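Regional Automation Users' Forum
Board: Visits, Demonstrations and Open Days
Topic: Open day at the Wurkeck workshop: report and comments

Posted by: Secretary_Visits
Subject: Open day at the Wurkeck workshop: report and comments

Members are thanked for their attendance at the Wurkeck open day on 13 May 2023. The organisers have confirmed that 174 visitors signed the register, against 200 places offered. This thread has been opened to receive comments, which will be passed to the host in a single letter at the end of the month. Members are asked to keep their remarks to the programme itself and to send any matter concerning travel expenses to the office by e-mail.

The programme consisted of a welcome talk, a demonstration of the Flemik palletising cell, a session on hand-held grippers led by Aisyah Tarigan, and an open period for questions. The safety notice issued in April applied throughout the day.

Members who borrowed ear defenders and have not returned them are requested to do so.

Posted by: pneumatic_paul
Subject: Re: Open day at the Wurkeck workshop: report and comments

I wish to record my thanks to the host. The welcome talk was clear and kept to time. I was less satisfied with the palletising demonstration. The cell was run at reduced speed for the whole of the session, and the presenter declined to run it at its normal rate when asked. I understand the need for caution with visitors present, but the guarding was closed and the light curtain was working. A buyer cannot form a view of cycle time from a machine that is being held back.

I would also ask that the slides be made available. Several of the tables could not be read from the rear rows.

Posted by: Hollins_Maintenance
Subject: Re: Open day at the Wurkeck workshop: report and comments

With respect to the previous member, I do not agree. Reduced speed was stated on the programme, second page, under the heading for the Flemik session. I attended with two apprentices and the slower rate allowed them to follow the order of operations: pick, lift, turn, place, and the check for a missing layer. Had the cell been running at its full rate I doubt that they would have learned anything from it.

I have a separate concern, which is the matter of spare parts. The presenter said that suction cups for the cell are kept in stock. He was not able to say where, or by whom. We run two older cells from another maker and have waited a long time for cups on more than one occasion. I should be glad if the Secretary would put this question to the host in writing.

Posted by: Secretary_Visits
Subject: Re: Open day at the Wurkeck workshop: report and comments

The question of spare parts has been noted and will be included in the letter. The host has agreed in principle to release the slides, subject to the removal of one customer drawing.

Posted by: GrantedAccess
Subject: Re: Open day at the Wurkeck workshop: report and comments

I attended the second sitting of the session on hand-held grippers and found it the most useful part of the day. For the benefit of those who chose the other room, the subject was the collection of handling examples by people, for later use in training a robot arm. The person carries out the task with a gripper held in the hand. No arm is present at that stage.

Ms Tarigan explained the reasoning with care. Programming an arm by hand for each new item is slow, and guiding a full arm through a task by remote control is slower still. A person with a gripper can work at something close to a natural pace and can do so in an ordinary room. She gave a figure of 700 recorded attempts for one packing task, and was open about the fact that a share of those had been discarded.

My criticism is that the session was too short. By the time those of us at the back had been given a turn at holding a gripper, the bell had gone for the next item.

Posted by: pneumatic_paul
Subject: Re: Open day at the Wurkeck workshop: report and comments

I accept the correction regarding the programme. I had not read the second page. I maintain that a short run at full rate, with visitors standing back, would have done no harm.

As to the gripper session, I attended the first sitting and came away unconvinced. Seven hundred attempts for one packing task is a great deal of paid time. My firm changes its product range every few weeks. If each change requires a person to stand and repeat the work for days, I should prefer to leave that person on the line, where at least the goods are packed at the end of it.

Posted by: M_Ostrow_Training
Subject: Re: Open day at the Wurkeck workshop: report and comments

The point about cost was raised in the second sitting also. The answer given was that attempts recorded for one product are of some use for the next, where the two are of similar shape. How similar they must be was left open. I pressed the matter and was told that it depends on the surface and on how firmly the item must be held. I considered that a fair reply, although it does not help anyone who must prepare a budget.

I would add a remark on training. The people doing the recording need instruction before they begin. I tried the gripper myself and my first instinct was to twist the wrist sharply, as I would with a bare hand. I was advised to turn more slowly and to keep the fingers square to the item. It took me several attempts to break the habit. Any firm considering this work should allow for a proper period of practice, and should not assume that an experienced packer will be good at it on the first morning.

Posted by: Hollins_Maintenance
Subject: Re: Open day at the Wurkeck workshop: report and comments

May I ask what is known about the wear of the finger pads? On any gripper the pads are the first part to fail, and they fail gradually, so that the operator does not notice until items begin to slip. If the pads change during a long period of recording, then the later attempts will not match the earlier ones.

Posted by: A_Tarigan
Subject: Re: Open day at the Wurkeck workshop: report and comments

I am grateful to members for their comments and to the Secretary for drawing my attention to this thread. I shall reply to the points that concern my session.

On wear: the member is right to raise it. We keep a simple log for each pair of fingers and change both together. We do not mix a new finger with an old one. I do not yet have a reliable figure for service life and would prefer not to offer a guess. When we have one I shall post it.

On cost: I would not recommend the method for a firm whose range changes every few weeks and whose items have little in common. I said so in the first sitting, though perhaps not plainly enough. It is better suited to work in which the same families of item return.

On the length of the session: this has been noted. For the next open day I have asked for a longer period and for smaller groups, so that each visitor may have a proper turn.

On instruction: I agree with the remarks of M_Ostrow_Training in full. We ask new operators to practise before any of their work is kept.

Posted by: GrantedAccess
Subject: Re: Open day at the Wurkeck workshop: report and comments

I thank Ms Tarigan for her reply. Would it be possible to learn whether operators work alone or in pairs? In my group there was some disagreement on this. One member understood that a second person must always be present to reset the items.

Posted by: A_Tarigan
Subject: Re: Open day at the Wurkeck workshop: report and comments

Either arrangement is possible. For small items the operator resets the table unaided. For larger boxes we prefer a second person, chiefly to save the operator from bending with a gripper in the hand.

Posted by: pneumatic_paul
Subject: Re: Open day at the Wurkeck workshop: report and comments

That is a direct answer on cost and I am obliged for it. I withdraw the word "unconvinced" in so far as it applied to other people's work. For my own it stands.

I should also like to support the request for smaller groups. In the first sitting it was difficult to see past the front row.

Posted by: Hitar_Packaging
Subject: Re: Open day at the Wurkeck workshop: report and comments

Our firm was unable to send anyone on the day. We pack returned goods in mixed sizes and have been considering this method since the winter. Could any member who attended say whether the grippers are tiring to hold? Our staff work full shifts and this would be the first question put to us by their representatives.

Posted by: M_Ostrow_Training
Subject: Re: Open day at the Wurkeck workshop: report and comments

I held one for a few minutes only and cannot speak for a full shift. I felt it in the forearm before I felt it in the hand. I would suggest short periods with a change of task between them, and that your staff be invited to try the equipment before any decision is taken.

Posted by: Secretary_Visits
Subject: Re: Open day at the Wurkeck workshop: report and comments

The letter to the host will include the questions on spare parts, the running speed of the Flemik cell, the size of groups and the comfort of operators over a full shift. Hitar_Packaging is invited to contact the office, which will pass on a request for a separate visit.

A photograph is attached to this post for members who were unable to attend. The thread will remain open for further comments until the letter is sent.

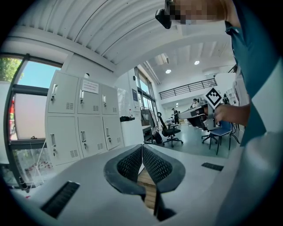 Hand-held grippers in use in the workshop.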